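Rilby Parallel Gripper, two-finger, for small tabletop arms

In stock at our Vulville shop. Ships with bracket, screws, one cable and a spare set of fingers.

I've been selling grippers for small arms long enough to have a drawer full of the ones I stopped selling, so before the Rilby went on this page I ran it for most of August on my own bench. Two arms facing each other, the Rilby on one and the Van Damme clamp on the other, same controller, same dull little jobs over and over. Fabric, plastic bags, bits of cloth, the stuff that makes a gripper look silly!

First impressions of the Rilby: it's plain. Flat fingers, straight in and straight out, and very little to adjust. I like that a lot. You bolt it to the wrist, plug it in, run the open/close routine once so it learns its end stops, and you're picking things up before the coffee is cold. Mine took 12 minutes from box to first grab, and a good part of that was me looking for the right hex key (it's the small one, and it's taped inside the lid — I found it afterward).

The fingers open to 90 mm, plenty for a mug or a rolled-up T-shirt. Where the Rilby really won me over is thin stuff lying flat. Come straight down on a fold of cloth with the fingers nearly shut, close slowly, and it gets hold of the edge more often than I expected. On slick plastic bags it's fussier. Slow the close speed to half and aim for a crease, and things get a lot better.

The Van Damme clamp has more parts to it, with angled fingers, and it squeezes harder. If you're mostly lifting boxes or bottles I'd point you there and not feel bad about it. But it's bulkier at the wrist, and working two arms close together I kept having to plan around it. I also found the angled tips liked to push fabric away before they closed on it. You can work around this by coming in from the side, which is fine until you have another arm over there.

I tried an older Setosport hand as well. Nice and light, and the cheapest of the bunch, but it got a bit sloppy after some 2000 cycles and I couldn't tighten it back up. We still carry the spare parts for it if you already own one.

Things I'd change on the Rilby? The cable. It's stiff, and if you don't leave a decent loop between the wrist and the next joint it tugs when the wrist turns all the way over. Leave more slack than looks right. And the finger pads do pick up lint, so wipe them down now and then with a damp rag.

The bracket fits any wrist with the common four-hole pattern. If yours has something else, send me a photo and a measurement before you order and I'll tell you whether the adapter plate will do it. Orders in by 11 in the morning go out the same day.

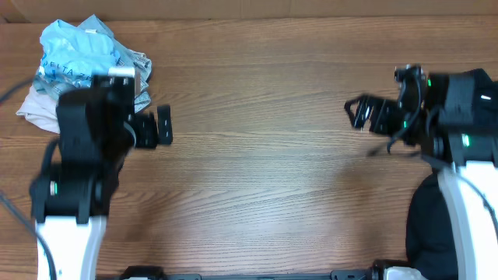
Can I put the Rilby on one arm and keep my Van Damme clamp on the other?

You can, as long as each one has its own profile in the controller. Set the open and close limits separately and save them under different names, or the second gripper will pick up the first one's numbers.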